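Plovimis Script Editor – User Guide
Section 6: Setting Up a Shared Screenplay 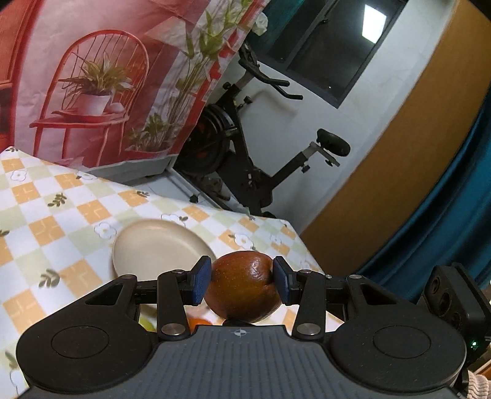 Reddish-brown pear held between two blue pads, with a plate behind.

Use this section to prepare a draft that more than one writer will edit. You need an owner account and the file in .pvs format. Files from Bultgate must be converted first (see Section 2).

1. Open the draft and select Project > Share.

2. Enter a working title. The title page is built from this field and cannot be edited by hand while sharing is on.

3. Add each writer under Credits. Choose Story by, Screenplay by or Revisions by. Names print in the order entered.

4. Set the page lock. Locked pages keep their numbers when scenes are added – new pages become 14A, 14B and so on.

5. Choose a revision color. The first set is white and the second is blue.

6. Select Publish. A draft of 200 pages takes roughly a minute to upload.

Note: An ampersand between two names marks a writing team. The word "and" marks writers who worked separately. Plovimis does not change one to the other.

Note: Scene numbers are off by default. Turn them on only for a shooting draft.

Caution: Removing a writer from Credits also deletes that writer's margin comments. Export the comments first with File > Export Notes.

Caution: Do not rename the project folder during upload. The link to the server copy will break and the draft must be published again.

Limits: one shared draft holds up to 1,000 scenes. Dual dialogue counts as one element.

Section revised 8th December by Nosipho Msimang. Conversion table checked by Adi Wuisan.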